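Pinselständer und Schreibplatz — Liesmich zum Bildordner

Stand: Dienstag, 18. Dezember
Gepflegt von: Setareh Mahmoudi
Durchgesehen von: Wojciech Lis
Gehört zu: Bildsammlung Disau, Abteilung Schreibgerät

Worum es geht

Schön, dass ihr in diesen Ordner hineinschaut! Er gehört zur Bildsammlung Disau, in der wir seit April festhalten, womit in unserer Schreibwerkstatt gearbeitet wird: Pinsel, Reibsteine, Näpfchen, Papiere, Unterlagen und eben auch die Möbelchen, auf und an denen das alles seinen Platz findet. Die ganze Sammlung umfasst zurzeit 604 Bilder, und der Pinselständer ist darin eines der Stücke, nach denen wir am häufigsten gefragt werden. Deshalb hat er ein eigenes Liesmich bekommen, das ein bisschen länger geraten ist als die anderen (ich bitte um Nachsicht, ich mag das Stück einfach sehr).

Wer nur schnell wissen möchte, was er mit den Bildern anfangen darf, springt bitte gleich zum Abschnitt Nutzung.

Zum Ständer

Ein Hängeständer wie dieser ist im Grunde eine sehr einfache Sache: zwei Pfosten, oben ein Querholz, daran Haken, und an den Haken hängen die Pinsel mit der Spitze nach unten. So kann nach dem Auswaschen das Wasser aus den Haaren abtropfen und zieht nicht in die Zwinge hinein, wo es mit der Zeit den Leim aufweicht. Bei unserem Stück kommt dann noch die Freude am Schnitzen dazu. Die Pfosten sind gedrechselt, mit Ringen und Wülsten, unten sitzt durchbrochenes Schnitzwerk, und das Querholz läuft am Ende in einen Drachenkopf aus. Das Holz ist dunkelbraun, an den Kanten schimmert es etwas heller, was ich persönlich schöner finde als einen makellosen Lack.

In der Kartei läuft der Ständer unter dem Namen Drallar. Das ist keine Typenbezeichnung, danach braucht ihr also nicht zu suchen — wir geben den größeren Stücken Rufnamen, weil sich die leichter merken lassen als Inventarnummern. Der Schreibplatz, zu dem er gehört, heißt bei uns Soltani.

Bilder

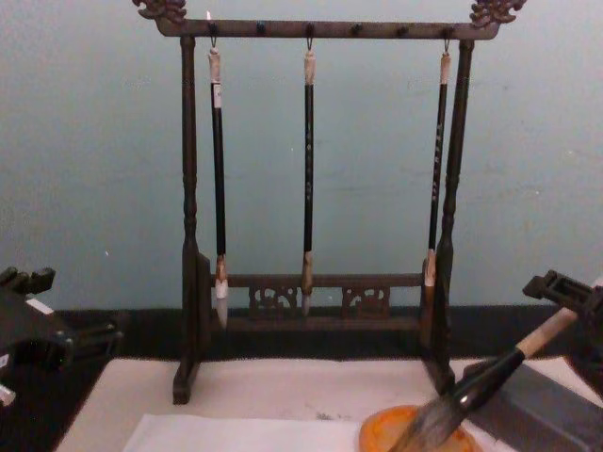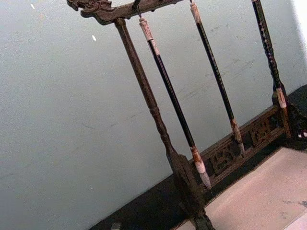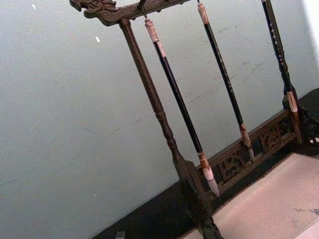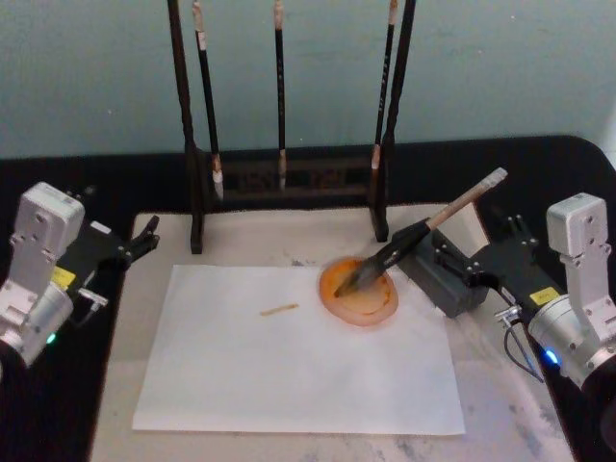
Der Hängeständer Drallar mit drei Pinseln; im vierten Bild der Schreibplatz mit Papier und Farbschale.

Zu den Pinseln

Am Ständer hängen drei Pinsel mit schwarzem Stiel, die oben eine helle Kappe tragen, soweit man sie sieht. Für die Kappe steht in der Kartei vorläufig »Horn oder Bein«, und im ersten Bild käme dem Aussehen nach auch Holz in Frage. Wir haben das noch nicht untersuchen lassen, bitte übernehmt die Angabe also nicht ungeprüft. Auf einem Teil der Stiele sind kleine helle Schriftzeichen zu erkennen. Eine Lesung bieten wir dazu nicht an; wenn jemand von euch sie sicher entziffern kann, freuen wir uns über eine Nachricht.

Ein weiterer Pinsel, der mit dem langen hellen Holzstiel, steckt im vierten Bild in der Schale mit der orangeroten Farbe. Er wird bei uns getrennt verschlagwortet, damit niemand beim Suchen nach den Hängepinseln über ihn stolpert.

Verschlagwortung

Jedes Bild trägt mindestens 2 Schlagwörter, eines für das Hauptstück und eines für das Material oder den Arbeitsplatz. Gebräuchlich sind in diesem Ordner:

Pinselständer, hängend
Kalligrafiepinsel
Schnitzwerk, durchbrochen
Drachenkopf
Farbschale
Schreibplatz

Die Schlagwörter stammen von Wojciech Lis und mir. Wo wir uns nicht einig waren, haben wir das allgemeinere Wort genommen — »Farbschale« heißt deshalb Farbschale und nicht Tuscheschale, obwohl ich für Letzteres durchaus gute Gründe gehabt hätte.

Was noch fehlt

Maße sind in diesem Ordner noch nicht eingetragen, ebenso die Holzart. Auch eine Rückansicht hätten wir gern, weil man dort die Verbindung von Pfosten und Querholz am besten beurteilen könnte. Beides steht auf der Liste für Fassung 2.

Nutzung

Für Unterricht, Forschung und private Freude dürft ihr die Bilder gern verwenden, auch in Ausschnitten. Als Nachweis genügt »Bildsammlung Disau, Ordner Pinselständer«. Wer etwas drucken und verkaufen möchte, fragt bitte vorher beim Verlag Gerkach an, der die Rechte für uns verwaltet und erfahrungsgemäß freundlich und zügig antwortet. Falsche Schlagwörter, Tippfehler und bessere Fachbegriffe meldet ihr am besten direkt an Setareh Mahmoudi, mit dem Namen des Ordners im Betreff.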